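Zestenley Hall, Ground Floor Craft and Meeting Rooms
Walk-Through Safety Checklist, March
Covers: main entrance, Room 4, Room 5, kitchenette, storage closet, rear hallway
Form used: Gralar building checklist, short version

Marks: OK = no action. FIX = needs work. WATCH = look again next time. N/A = does not apply.

ENTRANCE AND HALLWAY

1. Front door opens fully and closes on its own. OK
Comment: Closer was adjusted after the last walk-through. Door no longer slams.

2. Entrance mat flat, no curled edges. FIX
Comment: Corner nearest the coat rack has curled again. The mat has been turned twice already and there is no good corner left. Order a new one, same size, with the beveled rubber edge.

3. Exit signs lit. OK

4. Rear exit clear on both sides. FIX
Comment: Stacked chairs inside the door, 26 of them on the two dollies. They were moved to the closet during the walk-through. Outside was clear. The sign asking people not to park dollies there has fallen down and needs to go back up with screws.

5. Hallway lighting. WATCH
Comment: One tube flickers for the first minute and then settles. If it is still doing this next time, replace the tube before looking at the fixture.

ROOM 4

6. Floor surface sound, no lifted tile. OK
Comment: The tile by the radiator that was glued down in winter is holding.

7. Electrical outlets and covers. FIX
Comment: Cover plate under the window is cracked across one screw hole. Outlet taped off until the plate is changed. Breaker is number 5 in the hallway panel, and the panel label is correct.

8. Extension cords. FIX
Comment: One cord was running under the rug to the sewing machines. Removed. Cords do not go under rugs in this building for any length of time. If the machines need to stand in the middle of the room, use the Wieczorek floor cover from the closet, which is wide enough for two cords and has sloped sides.

9. Windows open and lock. OK
Comment: Stiff, but both latches catch.

10. Tables stable, leg locks engaged. WATCH
Comment: Folding tables all lock. The one with the green dot has a leg lock that takes a hard push. Do not use it for the glue pots. 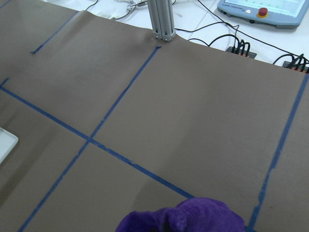

11. Table coverings and temporary marking. WATCH
Comment: Coverings are checked for two things, whether they can slide and whether they can catch a sleeve or a tool. Cloth covers should not hang lower than the seat of a chair. Paper is preferred for craft sessions and can be thrown out afterward. Where tape is used to divide a covered table into work areas, press down any ragged edges and fill the gaps, as on the brown paper with the dark blue painter's tape, where parts of the lines are uneven and the paper lifts in shallow ridges. Smooth out the ridges before anyone sets down an open container. Painter's tape only, please. Packing tape took the finish off two tabletops last year and the repair was not cheap.

12. Scissors and craft knives stored closed. OK
Comment: All knives back in the tin. Blade disposal box is half full.

ROOM 5

13. Floor surface sound. OK

14. Shelving fixed to wall. FIX
Comment: The tall Grekow unit has one bracket fastened and one bracket hanging. Top two shelves were emptied onto the floor of the closet. Nothing is to go back on them until both brackets are in. The wall is plaster over brick on that side, so it needs masonry anchors.

15. Heater guard in place. OK
Comment: Dusty. Vacuum it with the heater off.

16. Chairs. FIX
Comment: Two with split seats set aside and tagged. Do not put them back in the stack.

KITCHENETTE

17. Extinguisher in place, gauge in the green, tag current. OK
Comment: Tag number 634. The pin and seal are both present.

18. Hot water. WATCH
Comment: Very hot at the tap after a few seconds. There is a notice above the sink but it has faded. Print a new one in larger type. Ask the plumber about the mixing valve when he is next in for the restroom.

19. Kettle and cord. OK

20. Floor near sink. FIX
Comment: Slow drip from the trap under the sink. Bucket placed. Check the bucket at opening and closing until the washer is changed.

STORAGE CLOSET

21. Nothing stored within reach of the ceiling light. OK

22. Paint and solvent cans closed and labeled. FIX
Comment: Three cans had no label. Two were dried out and have been set aside for the county drop-off. The third is floor wax and has been marked.

23. Step stool. OK
Comment: Rubber feet all present.

24. First aid kit. FIX
Comment: Short on medium bandages and gloves. The eyewash bottle is past its date. The restock list is taped inside the lid.

CARRIED OVER FROM LAST TIME

Handrail at the rear steps: done.
Lock on the closet door: not done, part on order.
Outside light timer: done, but it has to be reset when the clocks change.

Items marked FIX under 4, 7, 14 and 20 come first. The rest can wait for the regular work day. Copy of this sheet goes in the binder by the hallway panel.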